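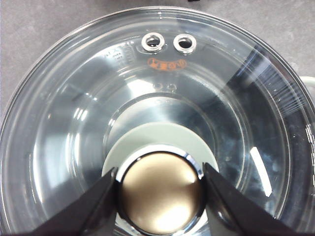
Besuch bei Nelormont: Der Roboter und der Topfdeckel

Artikel drucken | Per E-Mail weiterempfehlen
Suchbegriff eingeben Suche starten

20. Juni 2021

Zum Tag der offenen Tür war ich vor allem wegen einer Zahl gefahren. In der Einladung stand, das Verfahren mit dem Namen Qiu lerne Küchenhandgriffe aus 169 Vorführungen, wo das Vorgängersystem Cludcombe noch 2.134 gebraucht habe. Solche Vergleiche lese ich oft, und meistens steckt der Haken in der Fußnote. Eine Fußnote gab es diesmal nicht.

Géza Erdős, der die Gruppe leitet, erklärte die Methode gut und ohne Folien. Ein Mensch führt die Arme, die Kameras am Handgelenk zeichnen mit, und aus den Aufnahmen wird ein Modell trainiert, das Bild für Bild die nächste Bewegung vorhersagt. Neu an Qiu sei die Auswahl: Das System sortiert Vorführungen aus, die ihm nichts Neues bringen. Ob die aussortierten in den 169 enthalten sind, fragte ich zweimal. Beim zweiten Mal hieß es, gezählt werde, was ins Training eingeht. Aufgenommen wurde also mehr. Wie viel mehr, wollte mir an diesem Nachmittag keiner sagen.

Auch beim Aufbau bin ich skeptisch. Grauer Tisch, weiße Wand, dazu Geschirr in Hellblau, Rosa und Mintgrün, das sich vom Untergrund wunderbar abhebt. In meiner Küche sieht es anders aus.
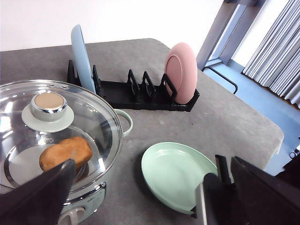 Afaf Zoubi, die für die Auswertung zuständig ist, nahm mir den Einwand nicht übel. Farben und Standorte würden in einer zweiten Versuchsreihe gewechselt, die Ergebnisse seien aber noch nicht so weit. Sie hält den Glasdeckel ohnehin für das schwierigere Problem, und da gebe ich ihr recht. Glas spiegelt, man sieht hindurch, und was dahinter liegt, kann das Modell leicht für einen Teil des Deckels halten. Greifen lässt sich so ein Deckel vernünftigerweise nur am Knauf.

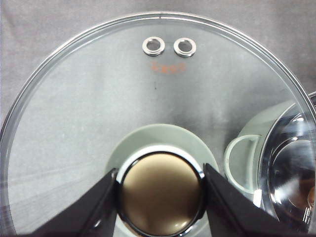

Greifer am Deckelknauf, durch das Glas ist mintgrünes Geschirr zu erkennen.

Was als Erfolg zählt, blieb mir zu weich. Gewertet wird, wenn der Deckel am Ende dort liegt, wo er hinsoll; drei Anläufe sind erlaubt. Im Testprotokoll Skakutham, das die Gruppe selbst geschrieben hat, ist das sauber definiert, auf dem Plakat am Eingang fehlte der Hinweis. Einen Bericht mit allen Rohzahlen hat Erdős angekündigt. Bis dahin glaube ich an eine ordentliche Idee und an sonst wenig.

Leserkommentare (3)

kuehlschrankphysik: Drei Anläufe hätte ich bei meinen Prüfungen auch gern gehabt.

M. aus L.: War im Mai dort. Mir hat man auf die Frage nach den aussortierten Daten dasselbe geantwortet.

Tobi_R: Finde ich zu streng. Durchsichtige Objekte sind für Kameras richtig übel, da ist jeder Fortschritt etwas wert. Auf die Rohzahlen bin ich trotzdem gespannt.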